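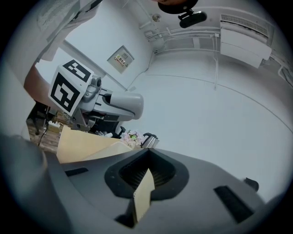

# Chapter 5: Where Does the Colour Go?

When I was 16 I left a red beach towel on the line for a whole October and it came back pink on one side. Mum was cross, but I was hooked! I've been fading things on purpose ever since (curtains, hats, one very good tablecloth).

In this chapter we'll look at why sunlight bleaches some dyes and leaves others alone. You'll meet my old lab partner Debashish Bepari, who hung 28 strips of dyed cotton on a fence in Trikau and checked them every morning before breakfast. His blues did something neither of us expected, and we argued over it for years.

Before you read on, cut a strip of coloured paper, cover half with foil and stick it in a sunny window. You'll need it for Section 5.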